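Days Out > Open Days & Tours
Home | Where We've Been | Places to Eat | Markets | Get in Touch

The Jorkbridge open day comes round every March and every year I miss it, so this time I put it on the calendar in red pen and booked the train from Prorstead before I could talk myself out of it. It's a table and kitchenware place, if you haven't come across it – plates, bowls, baskets, cloths, all the stuff you lay a table with – and once a year they open the whole building, including the bits behind the shop.

It's a walk from the station, all uphill. They let us in at ten and there was tea straight away, which I approved of. Then you get given a paper map (mine was upside down for the first half, I walked into a stock cupboard) and you're left to wander.

I started in the store, a long cold room with shelves right up to the ceiling. A sign by the door said there were 714 different plates in there and I can well believe it. Dinner plates, side plates, oval ones for fish, tiny ones I'd only ever put an olive on. I'm a round plate person at home, always have been, but I came away quite taken with the squarer shapes with the soft corners. They look smart on a cloth and they make a sandwich look like you meant it! The shiny white ones are murder for fingerprints though. I picked one up and had to give it a sneaky wipe with my sleeve.

Next door is where they check things over before they go out. There's a long bench, good lamps, and everything gets turned over and looked at underneath as well as on top. I could have stayed there all morning. They get through 500 pieces on a decent day and the chipped ones go in the seconds shop, more of that in a minute.

The baskets were my favourite part. Most of them come in through a family firm called Đỗ, and there was a whole wall of them, flat ones, deep ones, some with lids. What I hadn't thought about was how much the rim matters. A plain woven basket is nice enough, but put a thick band of colour round the top and it cheers up the whole table. I had my eye on the yellow ones from the minute I walked in. You could handle everything, and I spent ages tipping them about and looking at how the weave goes across the bottom.

After that there was a talk in the upstairs room on the history of the building, and I'll be truthful, I was thinking about lunch. The one bit I wrote down was that the order book for their busiest month had 2755 lines in it, all done by hand. My wrist hurts just typing that.

Lunch was soup and a roll in the yard, £20 would have fed four of us easily. Then the seconds shop, where I was meant to be sensible. I bought two side plates with a wobble in the glaze and a tea towel, and went back for a third plate.

The tables laid out for visitors to look round were the last stop, white plates on cloths with the baskets set behind them, and I liked how simple they'd kept it all. I'm going to try the same at home with what I've got. If you're driving, park in Brastbridge and get the bus over, the lane outside was jammed by noon. 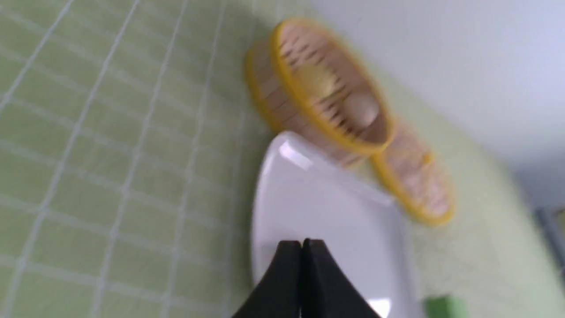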